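Notes for the Hilline travel evening, May 18, 2025
Talk: "Did the Long Way Round Do Us Any Good?"

14 shares | 5 comments

Start with the map. Leave it up while people find chairs. Don't explain the route yet.

Opening. Thank Hilline for the room. Then say it straight – I'm the one who didn't want to go. The blurb says I'll be talking about the joy of slow travel. I didn't write the blurb. I drove 2405 miles in 18 days with my husband, his father and a cooler that leaked, and I'd like to go through which parts of the usual advice held up.

Point one: "It's about the journey." Ask who has said this out loud. Ask who was driving when they said it. The people who told me this before we left had all flown. Day three was gas stations, a closed bridge, a detour past the same feed store twice. I kept waiting for the feeling the books promise. What I got was a sore hip. Pause here. If they laugh, good, keep going. If they don't, skip the feed store bit later.

To be fair to the other side (do be fair, Henk will be in the second row): there was one evening by the river when we all sat on the tailgate and didn't talk for an hour. I liked that a lot. I just don't believe it took six days of highway to earn it. We have a river at home.

Point two: the planning app. We used Lurico. I'm not here to run it down, the hotel part worked. But it gives every stop a "wonder score" and I'd like to know who is doing the scoring. A rest area with a vending machine got a higher score than the canyon. I wrote to them and got a very nice message back thanking me for sharing my story. I hadn't shared a story. I had asked a question.

After that we went back to the paper atlas, which has its own problems. Ours was old enough that two of the roads had changed numbers. Read the exchange with my father-in-law at the junction, short version only. Don't do the voice.

Point three: packing light. Henk Verschueren gave a talk in this same room and told us all to travel with one bag. I tried it. By day five I was washing shirts in a motel sink in Modise and hanging them off the curtain rod, where they stayed damp until checkout. One bag is fine if you're alone and it's June and you don't mind what you smell like. For three adults in a station wagon through two kinds of weather, I'd say bring the second bag and stop being proud about it.

Numbers, quickly, they asked for numbers:
18 days
2405 miles
15 motels, the rest with family or in the tent
5 arguments I would call real arguments

Someone always asks what the arguments were about. Where to eat, three times. The tent, once. The last one I'm keeping to myself.

Point four: the tent. Short section. The outfitter calls the Zimia a two-minute tent. I'd like to see their watch. On the second night we had it up in the dark with one pole left over, and it stood, so I have no idea what the pole was for. We carried it the rest of the way and it's in my garage now.

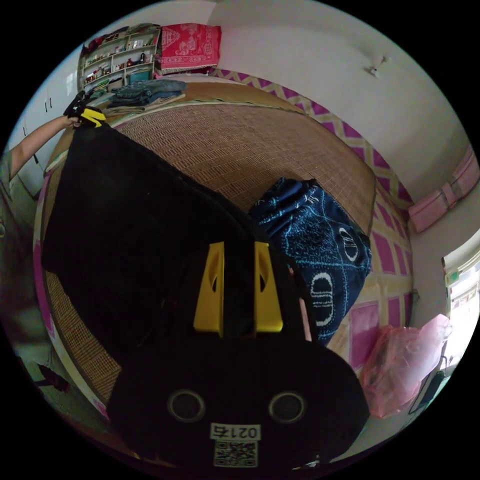
What I will say for camping is that it settled the question of who gets up first. It was always my father-in-law, always before six, always whistling. In a motel you can blame the ice machine.

Point five: did it bring us closer? This is the question I get at every dinner. Slow down here. People want a yes. They lean in for it. The most I can say is that I know a few things about my father-in-law that I didn't before. He was engaged once before he met Joan. He can't stand peaches. He has wanted to see the ocean from that side since he was a boy, and when we got there he looked at it for ten minutes and asked where the restroom was. I don't know if that's closeness. He might have told me about the engagement over a regular Sunday lunch if I'd ever asked.

The photo of him at the overlook goes up here, on the big screen. Let them look. Don't talk over it.

Then the money. We spent more than three plane tickets would have cost, by a good bit. I added it up when we got home and my husband asked me not to bring it to this talk. Say that and move on, he'll be by the coffee.

Wrap up. Would I do it again? Parts of it. The middle third, in reverse, with a better cooler. I'm suspicious of anyone who comes back from a long drive a new person, and I came back the same one, a little heavier from the pie. If you're planning one of these for next summer, ask yourself who in the car wants to go, and count honestly, and see if it's more than half.

Questions. Likely ones:
– Which route through the mountains? South one. More trucks, fewer surprises.
– Did you book ahead? First week yes, then no, and I'd book all of it.
– Would you recommend Lurico? See above. Hotels only.
– If Henk asks about the one bag, let him have his say, then take the next hand.

Leave the atlas on the front table for anyone who wants to look. Get it back before leaving, the last one walked off.

5 comments | Share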